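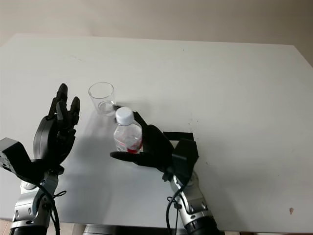
*Fig. 1. The white table, with its scuffs.*

## Do people drink more water when the tap is nearer?

My project began with a grumble. Last August I worked in the office at Suvia, where the only drinking tap was two floors down, and I noticed (because I was one of them!) how many of us simply went thirsty until lunch. When the time came to choose a topic, I thought I might as well find out whether a shorter walk makes any difference.

With the kind permission of the library, I kept a tally at two taps for 7 weeks. One is by the entrance and the other is up on the top floor, beside the atlases, where it is lovely and quiet. I wrote down 3,182 fills in all, which was rather more than the 3,000 I had hoped for.

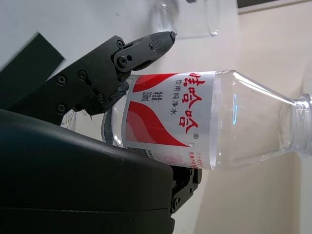 The entrance tap was far and away the busier one, and the top floor managed only 237 fills, most of them in the afternoon. I should admit that fewer people sit up there in the first place, so the distance can't take all the credit, and I would dearly like to have had a headcount for each floor.
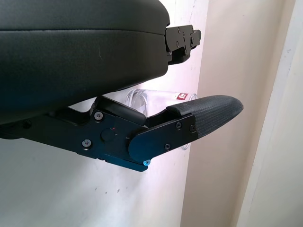

Indira Varma, reading my draft, felt that the temperature of the water mattered more than the stairs, and asked whether I had measured it at either tap. I hadn't, I'm sorry to say, so I have added it to the list for next term.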